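4.3 Daylight and overheating in converted roof spaces

The dwellings in the Faltthorpe sample were built with cold lofts, and the rooms discussed in this section were all added later. Conversion moves the insulated layer from the loft floor to the rafter line. It also places an occupied room directly under a lightweight surface that receives more solar radiation over a summer day than any wall of the same house. The designer then has to cut an opening in that surface, usually the only opening the room will have, and the size of the opening is settled early, often before the position of the bed or desk is known.

Two quantities pull against each other. The first is the daylight factor on a horizontal plane at desk height. The second is the number of hours in the cooling season during which the operative temperature exceeds the comfort limit. A pitched window performs well on the first measure. It faces a larger part of the sky than a vertical window of equal area, and the upper sky, which is the brightest part under overcast conditions, falls within its view. For the same reason it admits high-angle sun in the months when heat gain is least welcome.

The survey returned usable records for 416 converted rooms. Rooms used only for storage were removed, as were rooms with a vertical gable window in addition to the roof opening — the second opening changes both the light distribution and the available cross-ventilation, and the group was too mixed to treat separately. For each remaining room we recorded roof pitch, orientation, glazed area, floor area, insulation depth between and below the rafters, and the presence of any blind or shutter. Glazed area was taken as the visible glass and excludes the frame and sash. This matters more than might be expected. In small roof windows the frame takes up a large share of the structural opening, and figures quoted by suppliers often refer to the opening.

Daylight was calculated for a standard overcast sky. Walls and ceilings were assigned the reflectance of pale matte paint unless the survey form stated otherwise. The sloped ceiling deserves comment here. In a room with full-height walls the ceiling receives most of its light by reflection from the floor, and its own contribution to the working plane is modest. Where the ceiling comes down close to the floor, it acts in part as a wall, and a light finish on it raises the illuminance in the low zone under the eaves. Dark finishes on the slope reduced the calculated minimum in every room type tested, while the value directly below the window was nearly unaffected.

Thermal runs used hourly weather data beginning in May and ending with the close of the cooling season. Bedrooms were modeled with 2 occupants from late evening to early morning. The bed was represented only by its position, which fixes the point at which operative temperature is evaluated. In most surveyed rooms the headboard is placed against the low side, where standing height is not available and where the surface temperature of the slope has its greatest effect on the sleeper. Evaluating temperature at the center of the room, as is normal practice, gave lower readings than evaluating it at the bed. The difference was largest in rooms with shallow insulation and a dark roof covering.

The shading schedule had more influence than glazed area over the range found in the sample. An external shade lowered during the day removed most of the hours above the limit. An internal blind of the same color had a much weaker effect, as the absorbed heat was already inside the glass. Night ventilation through the open window helped in all cases, but it depends on the occupant opening the window and on the air outside being cooler by bedtime. Neither can be assumed on the hottest nights.

Insulation was varied in steps up to 500 mm at constant conductivity. Beyond the middle of this range further depth brought little change in summer temperature, and it cost headroom that few of the surveyed rooms could spare. Heat storage remains low regardless of depth. Replacing the single plasterboard lining with a dense board of 18 mm delayed the peak temperature without greatly reducing it — a delay that, in west-facing bedrooms, moved the peak closer to the hours of sleep. We do not recommend this measure on its own.

Comparison with the Stovico test house is limited by its steeper roof and by its north orientation. The ranking of measures was the same there: external shade first, then night ventilation, then insulation depth. Figure 7 gives the general room type to which the results apply, a bedroom under a single slope with glazing set in the plane of the roof. 

Figure 7. Attic bedroom with a roof window in the sloped ceiling and a low platform bed.
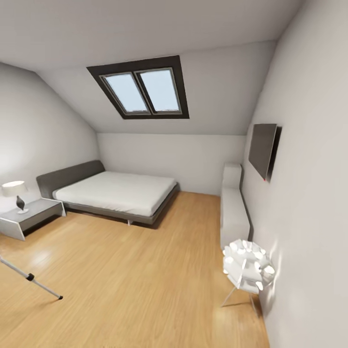
Lozano objects that the ranking would not hold where external shades are left raised through the day, and asks that the schedule be tested against observed use before it is carried into design guidance.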